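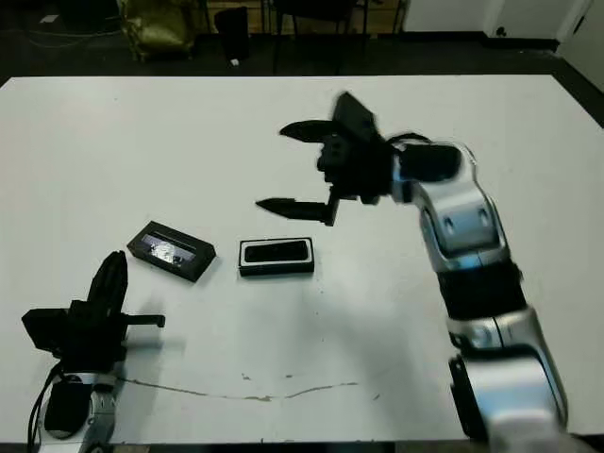 ## Two Small Boxes and a Large White Table

The sorting of the study has now reached its second stage. In June the contents of 26 drawers were transferred to the white table, which has since served as the principal working surface of the household. Items are brought to it in small groups and are not returned to storage until a decision has been recorded.

The two black boxes were the last pieces of the most recent group. One has a white rim around its top edge and a dark recess inside. The other is a shallower matter to describe: its interior is silvery and shiny, with a crumpled look much like foil. Both are rectangular and small enough to fit in a desk drawer.

Berenice Cuautle has proposed that the rimmed box be assigned to stamps and the silvery one to spare keys. I have accepted the first proposal. The second remains under review, as the keys are at present kept in a dish from the Irnia market and are easily found there.

### Present Rules of the Table

- Items are to be placed on the table with their lids removed.
- Papers are handled separately, in the evening, after 7 p.m.
- Anything claimed by another member of the family is to be labeled with that person's name.

Žofie Machala has asked that the sewing supplies be considered next. They fill one cabinet and part of another, and the inventory she prepared lists 167 entries, buttons excluded. Work on the cabinet will begin once the stamps have been moved.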